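Re: [sim-grasping] Branched mesh slips out on lift, contact forces spike

From: Henok Woldemariam
To: sim-grasping list
November

Following up on my own report, plus the reply that came in overnight. Quoting the part that matters:

> We saw something like this with the Pliltora import script. It builds one
> convex hull around the whole mesh for collision and keeps the original
> triangles for display only. With a mug or a box you would never notice.
> With a branched shape the fingers stop on the hull, well away from the
> surface you see. Before you change any friction values, turn on the
> collision overlay and look at where the pads stop. Also, which mesh is
> it, and does it fail on every seed?
>
> Pfister

It is the green branched mesh from the Sostari set, and no, it does not fail on every seed. I ran 300 lifts with the stock Flevia controller and 62 of them failed. A failed run looks normal until the close command. Then the contact force on one pad jumps to the limit, the object turns between the pads, and it either drops or gets thrown sideways.

The wrist view at the grasp gives an idea of the shape we are dealing with. The lobes go off in different directions and a good part of the object sits above the fingers.

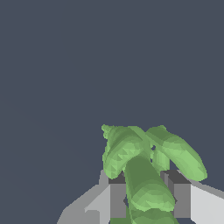 Wrist view, green mesh between the finger pads.

I did turn on the overlay and Pfister is right about the hull. All the space between the lobes is solid as far as the physics is concerned. The pads meet the hull on a slanted face and there is nothing flat for them to press on. I had been raising friction for two days, and all that did was make the bad runs more violent.

There is a second problem, and it is the one I would call a safety matter. When the force hits the limit, the controller is supposed to stop the arm and hold. In 12 of the failed runs it did not stop. The log shows the fault flag going up and then being cleared by the next waypoint, 430 ms later, and the arm carries on with its lift as if nothing had happened. In simulation that costs me a reset. The same controller build is meant to go on hardware, and I don't want anybody standing near it until this is understood.

I also went through the outside views for the same batch, mostly to check the object's position against the log. 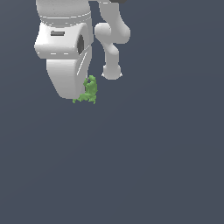

Side view from the same batch, arm and green mesh.

Don't try to judge contact from a view like this one. The lower link and the object overlap on screen, and I wasted part of a morning on a link collision that the contact log says was never there. Use the log.

What I have changed so far:

- Replaced the single hull with a convex decomposition of the mesh
- Put friction back to the default
- Made the force fault latch, so that a new waypoint can't clear it and it needs a manual reset

The first two are in my local copy and I am rerunning the same seeds now. I don't have numbers yet and will post them when the batch is through. The latch is a small patch, but it touches the waypoint queue, so I would like a second pair of eyes on it before it goes anywhere else.

Two questions for the list:

1. Has anyone seen the flag get cleared like this with a different object? If it is in the queue code, it should have nothing to do with the mesh.
2. Does the Pliltora script have an option to turn off the single hull on import? I found a setting with a likely name – it made no difference to the overlay.

If you are running this build on a real arm, please check the fault handling first.

Henok

2 replies · 0 shares
Last updated: November, 4:10 pm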